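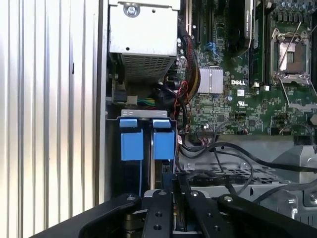
About us

Osach is a small company of 11 people. We collect examples of handwork done by robot arms, so that a learning system can study them and later do the same work alone. Our main subject is old desktop computers - opening them, taking parts out, putting parts in.

Covadonga Cantero and Preben Fogh started the company after many years in computer repair. They knew that a latch or a lever is easy for a person and very difficult for a program.

Every example is made by a trained operator who guides the arms through one task from beginning to end. We keep the failed attempts also, and we mark them clearly. Our first set, Zondik, has 323 examples divided over 13 tasks. Lies Vanhove checks each one before it goes to a customer.

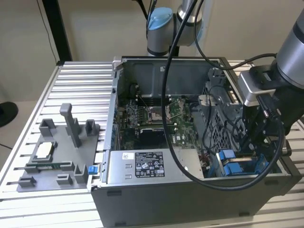

The work table, with an open computer and the plate for small parts.

We are glad to receive visitors in the morning. If you have a task that you wish to see recorded, please write to Saeed Esfahani - he answers in English and Persian. New operators can apply until the end of June.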